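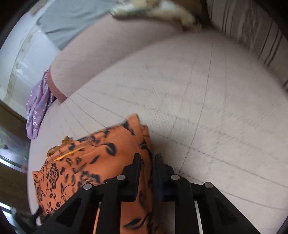 What's the best way to keep a throw from sliding off a smooth sofa seat?
Tuck it deep into the gap at the back and push something firm down after it, or accept that you'll be straightening it every evening.

Firkgate Forums > Home > Soft Furnishings
Thread: Throws on a pale sofa, worth the bother?

mossybank82
Sun 4 February
We've got a curved sofa in a pinky beige and I'm forever being told to "protect it with a throw". Tried two so far. Both end up in a heap on the floor by teatime. Is there a trick, or is this just a way of selling people more cloth?

pellet_stove
Selling cloth, mostly. Anything curved is hopeless because a throw is a rectangle. You get folds at the front and a bare bit at the back where everyone sits.

Tansy_Lane
Disagree. I've had cotton throws on mine since October and they stay put if you tuck them in under the bolster. Orange one on the seat, flowery one at the end. Looks cheerful too.

pellet_stove
How often do you re-tuck it?

Tansy_Lane
Most days. Takes a minute.

pellet_stove
So it doesn't stay put then.

mossybank82
Ha. Mine has a long round bolster as well, but it rolls forward as soon as you lean on it and brings the throw with it. What weight is your cotton?

Tansy_Lane
No idea, it was from a market. Heavier than a sheet, lighter than a curtain. Wash it first, new cotton is slippery.

gatepost500
Has anyone used those Grornik foam sticks you push down the back? Neighbour swears by them. I'm not convinced, they look like pipe lagging with a label on.

rugless
I have. They work on a straight sofa with a proper gap. If yours is stitched in panels with no gap there's nowhere to put them. Pipe lagging is the same thing and cheaper.

gatepost500
Thought so.

halfpast_joo
Different question, but why bother covering it? You chose the pale sofa, presumably because you liked it. Ours has had no cover for years and I go over it with a damp cloth when it needs it.

mossybank82
Two children and a dog.

halfpast_joo
Fair enough, carry on.

rugless
One warning about dark prints, whatever you choose. Navy on orange looks lovely, but I'd want to know it was colourfast before I left it on pale pink. Wet a corner, press it on a white hanky, leave it an hour. The shop will always say it's fine.

Tansy_Lane
Mine hasn't run.

rugless
Yours may be all right. I had a blue one that wasn't, and no amount of Akier stain spray shifted it.

mossybank82
Right, I'll wash the one I've got, do the hanky test and try it under the bolster for a fortnight. Not holding my breath.

pellet_stove
Put me down for three days.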